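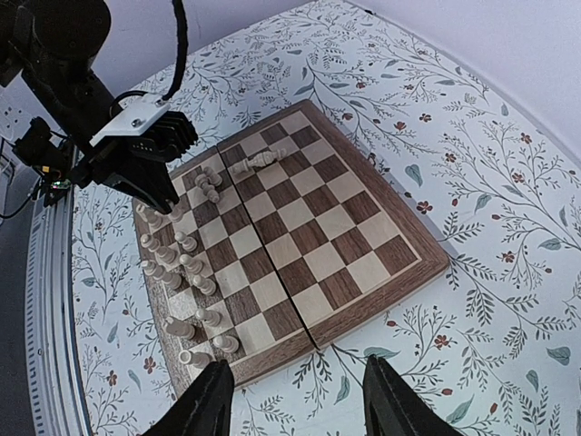 Looking after a tablecloth you are fond of

Posted September 19, 2026, under Laundry and Linen

A good tablecloth spends most of its life folded in a drawer, waiting for an occasion grand enough to have gravy spilled on it. I think they should be used on ordinary afternoons as well, which means learning to get things out of them.

Tea and coffee

Blot, don't rub. Rubbing drives the tea further in and gives you a larger, paler stain with a fuzzy border. Once you've blotted, run cold water through from the back of the cloth, then soak for 90 minutes in a bowl of cool water with a spoonful of ordinary washing powder. Old tea stains need a night of it, and sometimes two.

Red wine

You will be told to use salt, white wine, soda water and milk, generally by four people at once, one of whom knocked the glass over. Cold water does most of the work. Get the cloth off the table as soon as manners allow and rinse until the water runs clear. Keep the white wine for yourself.

Candle wax

Leave it to go hard. Lift off what you can with the back of a butter knife, lay brown paper over and under the mark, and press with a warm iron, moving to a clean bit of paper as the wax comes through. Coloured candles leave a tint behind, and a dab of surgical spirit usually shifts it. Try it on the hem first. I didn't, in the December of the green candles, and that cloth now lives under the paint tins.

Gravy, butter and anything fried

Washing-up liquid, neat, worked in with a fingertip and left for a quarter of an hour before the wash. Check before you dry it. A grease mark that has been through the tumble dryer is a family member.

Keeping white white

Wash whites with whites, and that includes the one pale sock you feel sure about. Chlorine bleach will yellow some fabrics and can take the colour out of printed flowers, so I use oxygen bleach and read the packet. Dry outdoors if you can. In Wirton this gives you a choice of nine days a year.

Ironing

Iron while still slightly damp, on the wrong side if there's any raised stitching. For a big cloth, put a chair on the far side of the board to catch what you've finished, or you'll be ironing one end while the other sweeps the kitchen floor.

Storing

Roll it round a cardboard tube if you have the space. If you must fold, fold it differently each time, as creases wear through in the same place. Put it away unstarched. Silverfish like starch, and they have all winter.

Next time: napkins, and where the sixth one goes.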